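Category: Livestock > Cattle > Weighing and Handling

Re: [herd-list] load bars under the crush, worth it for a small herd?

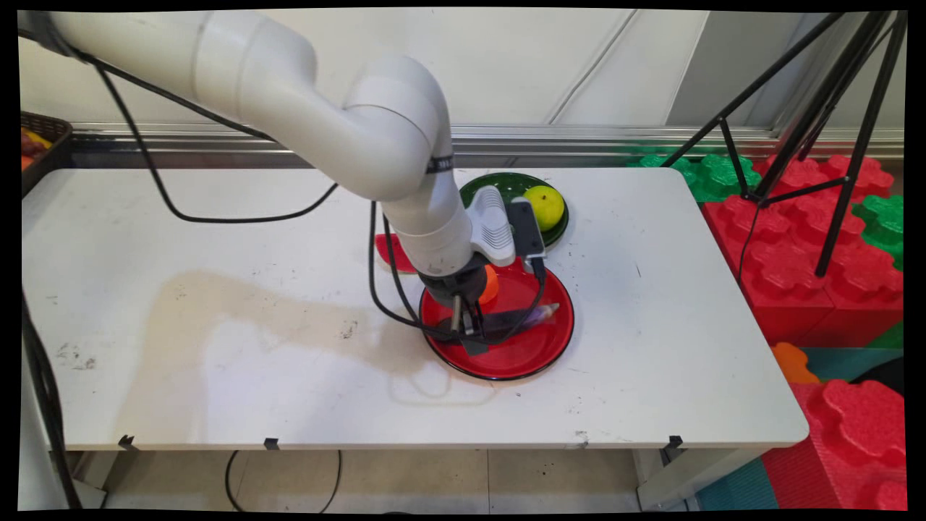 Hi all,

Yes, do it! We put a set of Driment bars under our crush in the spring and I wish we'd had them years ago. To go back to the question first:

> We run 25 cows outside Petham and sell the calves at weaning.
> Right now I guess weights by eye and by tape, and the tape is
> a pain with the jumpy ones. Is anybody with a herd this size
> using load bars, and do they hold their accuracy on a dirt
> floor? I don't want to pour concrete if I can help it.
> Nicanor Villalobos

Nicanor, our place is a bit bigger than yours but not by much, and the bars pay off in dosing alone. I had our old red cow down as maybe 1100 pounds and she walked on at 1239. I'd been underdosing her on pour-on for who knows how long (sorry, old girl). Then there was a heifer I'd have sworn was ready for the bull, and she came up at 839, so she got another stretch on the good pasture first. I love having a real number to argue with!

On the dirt floor: it can work, but the bars need something flat and stiff under them. We started on packed gravel and one corner sank after the first big rain, and the readings wandered all over. Now there are 2 railroad ties sunk level, one under each bar, and it has held its zero beautifully. Scrape the mud out from under the platform before every session. Also make sure the side panels aren't touching the crush anywhere, that one had me stumped for a whole morning.

For checking, I put a few bags of mineral on before the first animal goes in, write down what it says, and do the same again at the end.

If you'd like to see a setup before you buy, the Lazarević place over by Kolville has the same bars under an older crush with a homemade platform, and they're glad to show people. Go when they're running calves through, it's so much quicker than the tape and the calves hardly notice.

Happy to send you the measurements for the ties if you want them. What make is your crush?

Dale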